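Folding black ribbed knit trousers so they stay folded and don't collect lint

Posted in Laundry and Clothing Care
Last active April 8, 2021
1,065 views

Greltley

I have several pairs of black knit trousers, ribbed, with a fair amount of stretch. I fold them on the bed after they come off the rack and I have two problems.

First, they will not hold a fold. With woven trousers I match the inseams, smooth the legs, fold in thirds and put them in the drawer. With the knit ones the top leg creeps relative to the bottom leg, the ribs go diagonal, and by the time the third fold is made the hems are well out of line. In the drawer they relax into a lump.

Second, they pick up fibres from whatever they are laid on. I use a towel over the bed as a folding surface because the sheet underneath slides. The towel holds everything in place but I suspect it is the source of the fluff.

Details, in case they matter:

Wash is cold, gentle cycle, inside out.
Dried flat on a rack, never in the dryer.
Drawer is 70 cm wide, and shallow.
Iron is available but I would prefer not to use it.

What I am after is a folding sequence for stretch knits, and an opinion on the surface. Black on a pink terry cloth is at least easy to see.
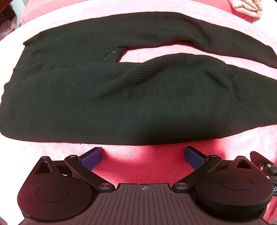 Should knit trousers be hung instead of folded?
Folding is the better choice for most knits. On a hanger the weight of the legs pulls on the waist or on the fold line, and ribbed fabric will lengthen over time and mark where the bar sits.

Trarnitz
131 posts

The creep comes from handling the trousers by the hems. Ribbed knit stretches across the ribs far more than along them, so any sideways pull moves one layer and leaves the other where it was. Sequence I use:

Lay the trousers face up, both legs flat, waist away from you. Leave a gap between the legs. Do not try to bring them together yet.

Flatten each leg separately with the palm, working from the crotch down to the hem. Press, do not drag. If a diagonal crease forms across the ribs, lift the fabric at the crease and set it down again. Smoothing a crease out by pushing it toward the hem is what makes the ribs bunch.

Check that the ribs run parallel to the side seam. If they curve, the leg is twisted. Correct this from the knee by turning the whole tube of fabric.

Fold one leg onto the other by picking up the side seam at two points, waist and knee. Let the hem follow. Align the waist first and the hem last.

The crotch will now stick out as a small triangle. Fold it in so the outline is a straight rectangle.

Fold hem to just below the waistband, leaving a gap of 2 cm. Then fold in half, or in thirds if the drawer is shallow, and finish with the waistband on the outside. The elastic is the firmest part and holds the bundle closed.

File them upright in the drawer with the folded edge up. If they are stacked flat, the ones at the bottom spread.

On the surface: terry is the wrong cloth for black knit. The loops grip the ribs, which helps you at step one and works against you at every step after that, and terry sheds. A new towel sheds more than an old one. Use a flat-weave cotton sheet, pulled tight and tucked in so it doesn't slide. Put the towel away.

Greltley

Tucked the sheet in properly and removed the towel. The sheet works if it is tight. I had been folding across the end of the bed where it was loose. I now spread each piece out fully on the sheet before making any fold, which takes more room than I was giving it.

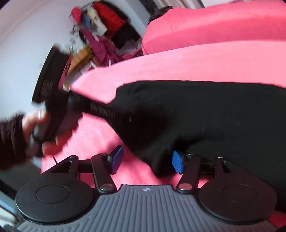
Black cloth spread over the pink sheet, hanging clothes behind.

The legs line up much better when the side seam is picked up at two points. The crotch triangle was the step I had been leaving out. I still get some bunching at the knee on the widest pair.

Trarnitz

On wide legs pick up at three points: waist, knee, and halfway between knee and hem. Otherwise the same.

Milen

Just roll them. Quicker and no creases.

Greltley

Tried rolling in March. They unroll in this drawer as soon as one is taken out.

Kao

Adding something on the lint, which the replies above mostly skip.

There are two sources, the wash and the surface. Towels washed in the same load as black knits will leave pale fibres on them however gentle the cycle is. Wash the knits apart from anything terry, fleece or flannelette. Turning them inside out is correct, but it leaves the inside carrying the fluff, so shake each pair hard outdoors before turning it back.

For fibres already on the fabric:

Loose threads and curled fibres: lift by hand or with tape. Do not brush, as brushing works them between the ribs.

Fine specks: damp rubber glove, stroked along the ribs in one direction only, waist to hem.

Pills: fabric shaver on the lowest setting with the leg laid flat and not under tension. Tape does nothing for pills.

Do all of this before folding. A thread folded into the rib will still be there when you take the trousers out.

I would not iron. Steam held just above the fabric for a few seconds will take out a hard fold line. Pressing flattens the rib, and on some blends it leaves a shine on black that does not wash out. Check the care label first, as some blends should not be steamed either.

One disagreement with Trarnitz: an old towel that has been through more than 70 washes sheds very little, and I use one under sweaters without trouble. For trousers I agree the flat sheet is better.

Greltley

Separate load it is. Will run the towels on their own from this week. Marking Trarnitz's reply as accepted, with Kao's for the lint.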